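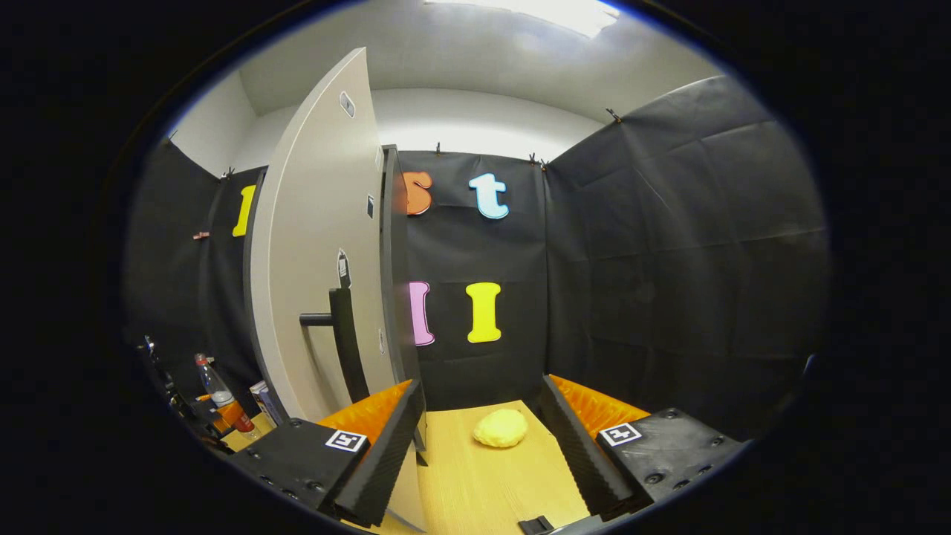 手持夹爪作业:木桌面上的淡黄色软质物件,左侧柜门开启

工作日志 2024年9月

本学期机器人实训课进入第三单元,课题为“手持夹爪示教与日常物件抓取”。本组由Rizwan Jadoon、Atif Virk、Kamran Arain与本人组成,指导教师为Kamran Lodhi老师。按照课程要求,每次实训结束后由当日记录员撰写日志一篇,本次由本人执笔。

实训于上午开始。Lodhi老师首先宣读操作规程,重申三项要求:夹爪须由两侧缓慢合拢;标记块朝上,不得以手或衣袖遮挡;每段示教结束后须将物件放回桌面再行松手。随后各组依次进入黑色布幕围成的操作间。

第一类物件为软质物。Arain同学担任操作员,Virk同学负责登记。软质物外形不规则,夹持位置不易确定,合拢过度则物件变形,合拢不足则提起后滑落。本组就夹持点的选择讨论了两次,最后商定以物件中段为准,接近时保持夹爪与桌面的夹角不变。此项共完成示教62段,经复核剔除7段,剔除原因均为起始姿态不符合规程。

午间休息后,本组对照上学期3月的试做记录核查了指垫状况。橙色齿状指垫未见开裂,螺钉亦无松动,遂继续使用。

第二类物件为透明容器。透明物件在影像中轮廓较弱,Jadoon同学建议以标签所在高度作为夹持参照,Lodhi老师认可此法,并要求写入组内操作说明。

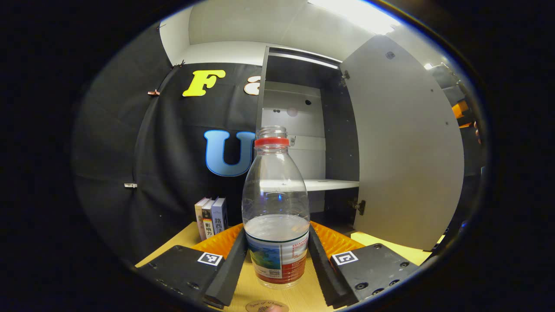 夹爪两指夹持透明塑料水瓶,夹持位置在标签处

下午由本人操作。初时接近速度偏快,经Jadoon同学提醒后予以调整。瓶体较轻,合拢时须格外注意两指同步,任何一侧先行接触,瓶身即有偏斜。此点在软质物练习中并不明显,本人体会较深,记录于此,供下次操作员参考。

截至当日收工,全班累计示教1,075段。依照课程计划,单元结束时每组须提交最多700段合格数据,并附书面说明。数据已按物件类别分别存档,文件命名由Virk同学统一核对,尚有一处编号重复,拟于下次实训前更正。

下次实训内容为柜门开合与取放组合动作,由Arain同学记录。操作说明修订稿由本人起草,送Lodhi老师审阅。

读者留言

Atif Mohmand:我组在透明容器一项也遇到瓶身偏斜的问题。请问贵组接近时夹爪高度是否固定?

Kamran Arain:回复Mohmand同学:高度以标签中部为准,全程不作调整。修订稿定稿后可转发贵组。

Kamran Lodhi:日志已阅。剔除数据的原因请逐段注明,勿合并填写。

Rizwan Jadoon:重复编号已查到,在软质物文件夹内,已告知Virk同学。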